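About Gretonow

Leather boxes and cases, made and repaired in Gekby

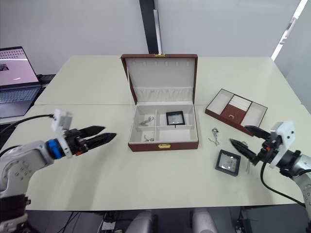

Open jewelry box with a divided tray and a lined lid.

Gretonow is a small workshop and mail-order business. We make leather-covered boxes for jewelry, watches, letters and sewing things, and we repair boxes made by other people. The repair side is older than the making side and still takes up more than half the working week.

How we started

Edit Kiss opened the workshop after leaving a bookbinding firm in Kandach, where she had spent most of her working life covering boards and mending spines. Customers there kept bringing in boxes along with their books. The firm did not want the work, so Edit did it at home in the evenings. When the kitchen table got too crowded she rented the back half of a former hardware store in Gekby. We took over the front half later and have stayed in the building since.

Jolán Hegedűs joined to handle linings. She had trained as a dressmaker and had never worked on a box before. She now cuts and sews nearly all the fabric that goes into our work and runs the spring lining class.

There are 4 of us on the permanent staff. In the months before the winter holidays we bring in extra help for packing.

What we make

Our standard range is called Kelemen, after the street the shop stands on. It covers a ring box, a two-level jewelry box, a watch case, a letter box and a sewing box. Each comes in a choice of leathers and lining colors. The current choices are on the order page, and we can mail swatches if you want to see them in daylight before deciding. Please send the swatches back when you are done with them. We run out every fall.

We also build to order. Most custom jobs are boxes sized for one particular thing: a christening cup, a set of drafting tools, a grandfather's medals. For these we need measurements in all three directions, and we prefer to have the object here for a day or two. A drawing is helpful even if you can't draw.

We do not make luggage, handbags or belts. We get asked often and the answer is the same. The machines and the thread are different, and there are good people doing that work already.

Repairs

The usual problems are broken hinges, split corners, linings that have come away from the board, and clasps that no longer close. Hinges and linings can almost always be fixed. Corners depend on how dry the leather has become. Clasps can be hard to match on old boxes, and sometimes we have to replace both parts so that they meet properly.

Send photos first, with the lid open and closed. We will write back with a price range and a rough wait. Once the box is here we look it over again and confirm the price before starting. If you decide against the repair at that point, you pay only return postage.

Please empty the box before you mail it. Check under the tray and inside any pocket in the lid. Over the years we have mailed back a good many single earrings, two house keys and a baby tooth.

Every repair gets a number and a card in the drawer by the front counter. The card says what was done and which materials were used, so that the next person to open up the box has something to go on. The drawer holds 1551 cards as of this spring.

Classes

We teach two short courses in the front room. One is on covering a simple lidded box and runs in the fall. The other is on linings and runs in May. Both take two mornings, starting at 9:30. No experience is needed, but you should be comfortable using a sharp knife. Tools and materials are included in the fee. Places are limited by the size of the bench, and people on the mailing list hear first.

Visiting

The shop is open to walk-in customers from 10:00 to 4:00 on working days. We close for lunch when only one person is in. Parking is behind the building, through the gate marked Deliveries, and there is one step at the front door. Ring the bell if you need the side entrance, which is level.

Orders under 25 dollars, such as spare clasps and leather cream, go out by regular mail. Boxes are sent insured up to 600 dollars, and we can raise that amount if you ask before shipping.

For custom work, write to Edit. For linings and classes, write to Jolán. Anything else can go to the general shop address on the contact page.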